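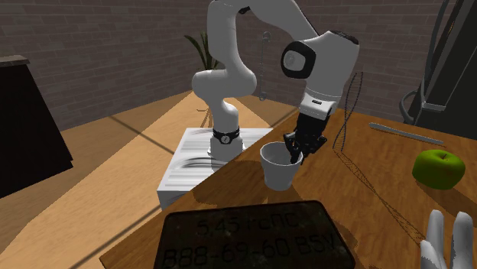 The Dishes Can Wait, and They Will Have To

Every few months someone asks me whether they should put off buying a new dishwasher because a robot is going to come along and make it pointless. I work in commercial laundry and kitchen equipment, so people assume I have inside information. My answer is to buy the dishwasher.

I don't say this because I think the robots are fake. I have spent a good part of the past year looking at what they can do, both in software and on real floors, and some of it is very good. My problem is with the word "yet." People ask whether machines can do chores yet, as if chores were one thing and the answer was a date. Some chores were handed to machines a long time ago. Some could be handed over now if you were willing to rearrange your house. A lot of them are still well out of reach, and they are usually the ones people want to get rid of.

Take a cup. Picking up a cup is the first thing most people would call easy, and it is the thing you see in demonstrations more than anything else. A two-fingered gripper can hold a cup by putting one finger inside the rim and one outside, or by squeezing the whole body if the fingers open wide enough. It can also put both fingers down inside and push outward. A person does all of these without choosing. The machine has to choose, and the choice depends on what comes next. If the cup is going on a shelf, any of them might do. If the cup is going to be handed to someone who will drink out of it, you'd like the fingers kept out of it.

Then there is what's around the cup. On a kitchen table at 6 in the evening there is mail, fruit, a charger, somebody's keys and a thing from the garage that should have gone back to the garage. None of this is hard for you. You reach over it. For a machine, every item is something it has to identify, avoid, move or decide to ignore, and a mistake on any of them can spoil the job even when the cup itself goes fine.
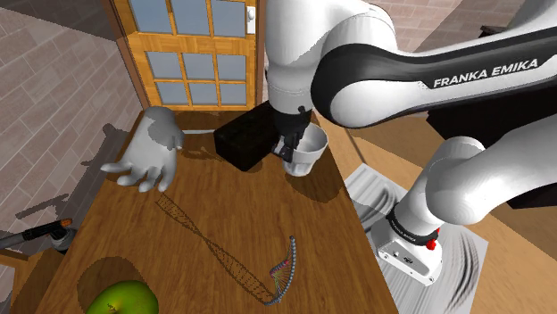
A Franka Emika arm in simulation, gripper in the cup, with a green apple and assorted other objects on the same table.

Simulation is where a lot of this gets worked out now, and I think that is the right place for it. You can try a grasp as many times as you like and all you break is a file. You can change the table, the light and the clutter without buying anything. What I would ask readers to keep in mind is that a simulated cup weighs exactly what somebody typed in. Mine has a half inch of cold coffee in it and a handle that was glued back on.

Shop floors are further along than houses, and the reason is boring. A shop can change itself to suit the machine. Linent, a linen service I have sold equipment to for years, put in an automated folding line last July. It folds flat sheets beautifully. It folds pillowcases. It will not touch a fitted sheet, so the fitted sheets go to a separate table where people fold them by hand, the same way they did before. The company also had to change how the carts were loaded, move a wall and stop taking mixed bags from 19 of its customers. The manager there considers it money well spent, and I agree with her. But if you tell me the robot "does the folding," I would like to walk you over to the table with the fitted sheets.

The Pernitz plant is another one I know well. They wash and repack plastic crates, and they have an arm at the end of the wash line that stacks them. It can do 60 stacks in a shift without anybody standing next to it, as long as the crates are all from the same maker. When a different crate comes through, with a lip a little deeper than the others, the arm stops and a light goes on. Someone walks over, takes the crate out and presses a button. That person used to stack crates all day and has a better job now. It is still a job, and it is on the schedule.

You can't move a wall in your kitchen because the robot prefers it, or at least most people won't. You also can't tell your family to use one kind of cup. This is the part I think gets skipped when people go from a factory video straight to a living room. The factory did half the work for the machine before it was switched on.

I tried a home system called Kingi for 5 weeks this spring. It was a small arm on a wheeled base, meant for clearing tables and loading a dish rack. It cleared plates reliably. Cups were good when they stood upright with space on all sides, and poor when two were touching. Forks it mostly left. It was slow, which I had expected and minded less than I thought I would, because it could work while I was in another room. What I did mind was getting the table ready for it. By the second week I was spreading things out before I started it, and by the fourth I noticed that in the time I spent spreading things out I could have carried them to the sink.

I returned it. A neighbor who uses a wheelchair tried the same unit and kept hers. Slow help with plates is worth a lot more to her than it is to me, and any fair account of these machines should include people like her. "Can it do chores" has a different answer depending on who would otherwise be doing them.

So what would change my mind? I'd want to see a machine walk into a kitchen it has never been in, after a meal nobody tidied up from, and get everything to the right place with no one spreading things out first. Honov, which makes a competing unit, says it is testing in ordinary homes now. Good. I hope they show us the bad evenings along with the good ones, and that they say plainly how often a person had to step in.

Until then, my advice on the dishwasher stands. Get one with an adjustable top rack.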